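Packaging and the Small Producer
Course handout, unit 2: Choosing a bottle
Revised 03/07/2020

Please read this handout before the tutorial and bring it with you. It replaces the older version from May, in which the section on caps had some mistakes. I thank the students who showed them to me.

1. Why we spend a whole unit on bottles

When a small company starts to sell a drink, the owners usually think first about the recipe and the price. The bottle comes late, sometimes in the same month as the launch. By then many choices are already closed. The filling machine accepts only certain necks, the carton has been ordered, and the shop has said how high its shelf is.

In this unit we take the opposite order. We begin with the bottle and ask what it decides for the rest of the business.

2. The parts of a bottle

You need the same words as the supplier, otherwise the first phone call is difficult.

Finish: the top part, where the thread for the cap is. The name comes from old glass making, when this part was made last.
Neck: the narrow part under the finish.
Shoulder: where the neck becomes the body.
Body: the main part, usually carrying the label.
Waist: a narrower place in the body. Not every bottle has one.
Base: the part which touches the table.

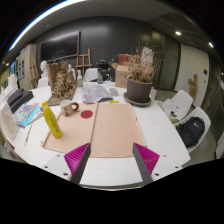 A mistake I see often in the written work is to use "neck" for the finish. If you order caps by the neck, you may receive caps that do not close. Always give the diameter of the finish and the type of thread, and ask for a drawing.

3. Shape and strength

A thin plastic wall bends easily when it is flat. If the same wall has ribs or curves, it becomes stiffer without more material. You can try this with a sheet of paper: hold it flat by one end and it falls down, fold it like a fan and it stays out straight.

Ribs which go around the body help against pressure from the side, for example from a hand or when the air inside gets less after hot filling. They do not help so much against load from above. Deep ribs can even make this worse, as the bottle may close together like an accordion. For stacking on a pallet, the load from above is the important one, so the designer must find a middle way.

A waist gives the fingers a natural place. It also takes away volume, and the bottle must then be taller or wider somewhere else to hold the same amount. Students forget this in nearly every first drawing.

4. The case of Trorunero

We will use one case through the whole unit. Trorunero is a small drinks producer which began with a citrus drink in glass and later moved to plastic. Its bottle holds 420 millilitres. The supplier of the bottles is Jornus, and the labels are printed by Reltell.

The first plastic bottle was straight and smooth. It was cheap and the label was easy to put on. The customers, however, complained that it felt soft when it was opened, and some of the drink came out over the hand. Jornus offered a new mould with ribs. The mould cost more than the company had planned for the year, and the larger part of our discussion will be whether they should have paid for it at once or waited.

Please prepare the following before the tutorial:

Read the cost table in the appendix of the course reader.
Write down which costs are paid one time and which are paid for every bottle.
Decide what you would do if the sales in the second year were only half of the plan.

There is no single right answer. I will ask you to defend your own, and the colour of the drink is not an argument.

5. Labels on a curved body

A paper label likes a straight wall. When the body curves in two directions at the same time, the flat label makes folds at its edges. There are two usual ways around this. The first is to leave a straight panel for the label and to keep the curves above and below it. The second is to use a shrink sleeve, a tube of thin plastic that becomes smaller with heat and takes the form of the bottle.

The sleeve gives a large area for printing, but the print changes its proportions when it shrinks. A circle at the waist does not stay a circle if the artist has not corrected for it. Small text is the main danger. Ask for a printed sample on the real bottle and read it at arm's length, in normal kitchen light.

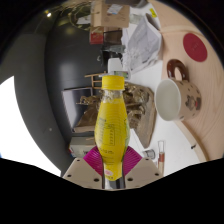
Figure 2. Yellow bottle with a ribbed body, a narrow waist and small green text on the label.

For recycling, the sleeve can be a problem when it covers most of the bottle, as the sorting machine may read the sleeve and miss the bottle under it. Govindasamy, the firm which collects from Trorunero's own region, asks producers for labels that come off easily. We return to this in the unit on waste.

6. Homework

Choose one bottle from your own kitchen. Draw it from the side in real size and write the names of the parts from section 2. Measure the widest and the narrowest place of the body. Then write one page on what would have to change if the producer wanted the same volume in a bottle 14 millimetres shorter.

The homework is marked out of 100. The drawing counts for half of this. It does not need to be beautiful, but the measures must be written on it and they must be in millimetres. Please hand it in on paper, with your student number on both sheets.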